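Thermosiphon (solar hot water)

A thermosiphon is a way of moving water round a solar heating loop without a pump. Warm water is lighter than cold, so if you put the panel low and the tank high, the water goes round by itself whenever the sun is on the glass. I've kept this page going for a few years now and I still find it a bit marvellous every time I explain it to somebody!

How it works

The water in the panel warms up, gets lighter and climbs the upper pipe (the "flow"). Cooler water from the bottom of the tank slides down the lower pipe (the "return") to take its place. There's no switch and no controller, and the brighter the sun, the faster it all goes. On a dull morning it hardly moves, and on a clear one you can put your hand on the flow pipe and feel it working.

The bottom of the tank has to sit higher than the top of the panel. If it doesn't, the loop can run backwards after dark and the panel will quietly throw your heat away to the night sky. I've met plenty of people who were told their panels were faulty when the tank was just too low. Pipes should be fat and short, and they should slope upwards all the way, with no humps where air can collect.

The tank 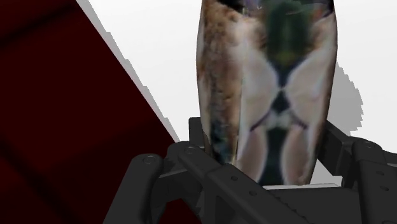
Inside the tank the water settles in layers, hottest at the top, and a good tank is built to leave those layers alone. Tall and narrow beats short and wide, which is why so many tanks are upright cylinders when there's the headroom for one. Roof-mounted tanks usually lie on their sides to keep the height down, and they mix more as a result. The outside can look however you please, by the way. A rounded shape that's wider through the middle and tapers towards its base, done up in mallard plumage with a green patch near the top, would be fine by me as long as there was decent insulation under the feathers. I do like a bit of colour in a plant room.

The Furkville scheme

The one I know best is at Furkville, where Bernadette Haverford talked a whole row of neighbours into fitting the same kit. Theirs are 400 litre tanks on flat roofs, each with its own panels, and Gus Montoya did most of the pipework. He ran the first return pipe with a dip in it (he'll admit this if you ask nicely) and had to take it out again when an airlock stopped the loop dead. The fixed version has been going ever since.

Nudska tried a bigger shared tank, 522 litres, fed by 16 small panels. I'm less keen on that one. The panels at the far end of the row never got their fair share of flow, and Tolera Abdella ended up fitting a pump, so strictly speaking it doesn't belong on this page any more. I've left it in anyway.

Frost

Plain water in a panel will freeze and split it. The usual answer is an indirect system, with antifreeze going round the panel and a jacket or coil passing the heat to the tank. You lose a little warmth in the swap. If you live anywhere that gets a proper January, go indirect and don't argue with yourself over it.

See also: drain-back systems; evacuated tubes; tempering valves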